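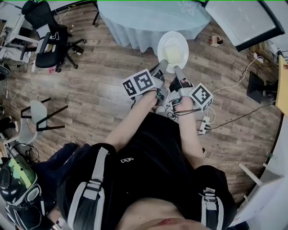 Teaching by Hand, and What It Does to the Teacher

I spent most of June trying to pick up soft food with two grippers, for the benefit of a machine that was not in the room. The machine will get its turn later. First somebody has to squeeze a pale block between two gray fingers on a white plate, standing or stooping over a wood floor, and do it well enough that a robot could learn manners from the recording. I have been eating with my own hands for decades and I was sure I would be good at this.

I was terrible at it. Each gripper has one opinion, open or closed, and a square marker on top that has to stay where a camera can find it. You don't notice how much of picking something up is done by your wrist and the soft part of your thumb until both are busy holding a handle. My first 20 tries on the project we called Pledov produced a lot of crumbs and a new respect for spoons.

So I have come around to an opinion, and it is an unpopular one among people who like a big number on a slide: we record too much and watch too little.

The plan at Clestameo was 3000 demonstrations. A figure like that is very soothing. It suggests that somewhere around the two thousandth squeeze, wisdom will set in. What sets in is a shortcut. By the time I had done 330 I had a style. I came in from the left a bit early, braced, then closed with the right. Every time. It was quick and it looked fine, and I was faithfully teaching a robot my bad shoulder.

Remote control has its fans, and I was one for a while. You sit in a chair, which is already an argument in its favor, and the arm does what you tell it a moment after you wanted it done. The Kokkinos rig we used for this was polite and slow. People drive it the way they drive a rental van, with wide turns and held breath, and all that caution goes straight into the data. A robot trained on it approaches cake as though the cake might be wired to something.

Holding the grippers yourself is better, I think, at least for anything soft. You feel the block start to give. The hand slows down before you have decided to slow it down, and that bit of timing is the thing worth recording. The price is that you, a grown adult with a degree, spend the afternoon bent over a plate while cables try to get under your shoes.

My modest proposal is that whoever orders the demonstrations should have to do 6 of them first. Standing up, bending over, no practice round. I suggested this at a planning meeting for Peseo, our next project, and it was received with the warmth usually given to a fire drill. One manager did try it later, at four in the afternoon when the office had thinned out. The target for that week came down the next morning.

I would also like us to keep the clumsy ones. We throw out any take where the block slips or gets dented, and then we're puzzled when the robot has no idea what to do with a dented block. It has never met one. Mine could have introduced it to dozens.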